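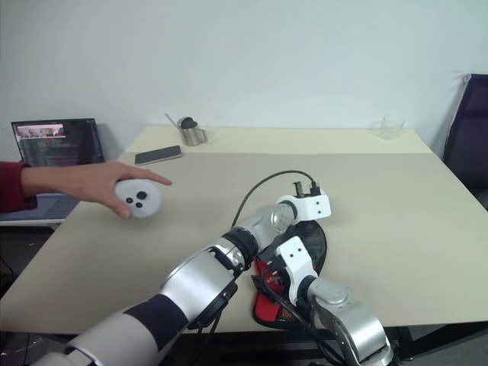

Can I set up my calendar before my listing is finished?

Your calendar works from the moment your account is open, so go ahead and block dates, set rates and add a cleaning day while the listing is still a draft. Guests won't see any of it until you press Publish.

Section 2: Setting up your rental calendar in Plukutier

Welcome to the fun part! Once your calendar is in shape, Plukutier takes over the date juggling and you can get back to fluffing pillows (or going for a swim). Set aside an hour if you have one apartment, longer if you have a whole building. You can stop at any point and your work is saved as a draft.

The steps in this section follow version 53, released May 31, 2024. If your menu says "Dates" where ours says "Calendar," you're on an older version. Everything still works, but steps 6 and 7 are in a different order.

Before you start, have these ready:

Your nightly rates for low and high season
Check-in and check-out times
Any dates already promised to family, friends or returning guests
The login for your Pinix door lock, if you have one

Add your units

1. Open Calendar and choose Add unit. Each apartment, cottage or room that can be booked by itself is one unit.
2. Type the name guests will see. Short names look great on phones. "Clutia Garden Flat" fits on one line and "Clutia Ground Floor Garden Flat With Patio" doesn't.
3. Pick the maximum number of guests. Count sofa beds only if you really want people sleeping on them.
4. Press Save. A blank row appears in the calendar, ready to fill up!

Note: You can rename a unit whenever you like. Bookings already made keep the old name on their confirmation e-mails.

Caution: Don't delete a unit to clear its dates. Deleting removes the guest messages too, and they can't be brought back. Use Clear dates in the unit's own menu.

Set your seasons and rates

5. Go to Rates and choose New season. Drag across the days you want, or type the first and last night. The last night is the last one a guest sleeps there, and check-out falls on the morning after.
6. Enter the nightly rate and the minimum stay. Plenty of hosts ask for two nights in the quiet months and a full week in summer, but the choice is all yours.
7. Repeat for each season. Seasons can touch but can't overlap. If two of them share a night, that night turns orange and stays closed to bookings until you fix it.
8. Turn on Weekend rate if you want one. It is added on top of the season rate.

Note: Any night without a season uses your base rate. Take a quick look at your base rate now, before you move on. New accounts start at 1000 in your local currency, a deliberately silly number in most places, so a forgotten night won't go for a song.

Duyên Phan, who runs the rooms at Rao on the lakefront, likes to enter a whole year at once and then fine-tune September by hand, when her weeks swing between festival crowds and total peace. It's a lovely way to work, and you can copy last year's seasons forward with Duplicate year.
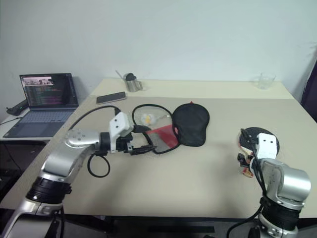 What happens to a booking if I change my rates later?

Guests who have already booked keep the price on their confirmation. New rates apply only to bookings made after you press Save.

Block dates and add cleaning time

9. In the calendar, tap the first night you want to keep free, then the last one, and choose Block. Add a private note if it helps ("painter," "Mom's birthday").
10. Open Turnover and choose how long you need between guests. The options are same day, one night or two nights.
11. Add your cleaner's e-mail address if you want them to get the schedule. They see dates and unit names only. Guest names, phone numbers and prices stay hidden.

Caution: Changing the turnover time does not move existing bookings. If two stays are already back to back, they stay back to back, so let your cleaner know!

Connect a Pinix lock

Skip this part if you hand over keys in person.

12. Check that the lock is online in its own app first.
13. In Plukutier, open Access, choose Connect lock and sign in with your Pinix login.
14. Match each lock to its unit. Shared front doors can be matched to more than one unit.
15. Press Send test code and try it at the door. Do this with the door open.

From now on every booking gets its own door code, which starts at check-in time and stops at check-out. So handy for late flights! Late check-out can be given to a single guest from the booking page.

Note: The activity log keeps the last 3000 entries for each lock. Download the log if you need to hold on to older ones.

Connect your other booking sites

16. Open Sync and choose Add calendar link.
17. Paste the link from the other site, then copy your Plukutier link back to that site. You need both directions.
18. Wait for the green check mark. The first sync can take more than 2 hours on a busy day.

Caution: Leave your listing unpublished until every link shows a green check mark. A double booking is no way to meet your first guests.

When all your links are green, press Publish at the top right. If a link stays gray overnight, write to Treasa Moynihan on the host help desk and include the name of the unit and the site you're connecting. Please leave passwords out of your message.

Section 3 covers deposits, refunds and house rules.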